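August, a little after nine in the evening

Well, the kitchen dresser is empty at last, and I am sitting on the floor beside it with a cup of tea that went cold an hour ago. It took me most of the afternoon to clear it out, mainly because I kept stopping to look at everything (the gravy boat! I had forgotten we even owned one). There were 36 plates in there, if you can believe it, and we have never had more than nine people at that table.

I gave all the doors a good wash with warm water and a drop of soap, then sanded the left side before supper. The old cream paint came away easier than I expected, except in the grooves, where I had to fold the paper over and work it in with my thumbnail. My thumb is sore now and there is dust in the butter dish. I bought the dresser in Geltberg for 41 dollars the first year I lived here, and it rode home with its feet sticking out of the back of the car, and I've been meaning to paint it ever since. The handles are going back on, I think. I did look at new ones in Skulteck last week, lovely little china ones, but I'd miss the way the old ones rattle when somebody comes down the stairs in a hurry.
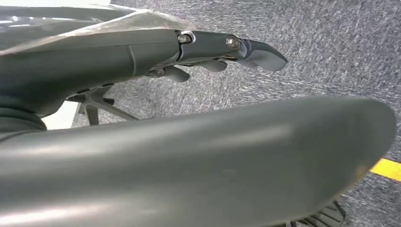
So now it is only the color, and I have gone back and forth on it all week long. I was all set on green, a soft sort of sage, and I even have 2 sample pots of it sitting on the windowsill. But I keep coming back to a charcoal gray like the one in this picture, mostly matte with just a bit of gloss to it, so the light goes soft and white along the rounded parts. I think it would be handsome on the turned legs, and the blue plates would look so nice against it! I'll put a patch on the inside of a door tomorrow and see how it looks by morning light, and in the meantime the plates can stay on the spare bed.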